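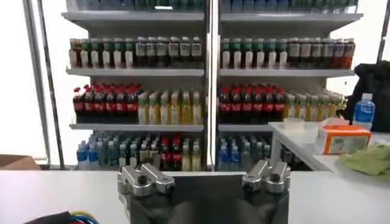
Week 5 – Blocking a drinks shelf

OK, so last week was snacks, and I promised you drinks! Blocking just means keeping every bottle of one product together, so a shopper finds the whole group at once. I like two products to a shelf for practice, half the width each, and the colas next to something yellow or green so the red labels really pop.

For Tuesday, read page 26 of the Minell reader and sketch your own plan for one double unit (pencil is fine). Label every shelf, please – I had a stack of lovely drawings last time and couldn't tell the top from the bottom.

Chenxi Jiang has the spare label strips if you run out. Questions go to me or Đức Mạch, room 271, before lunch.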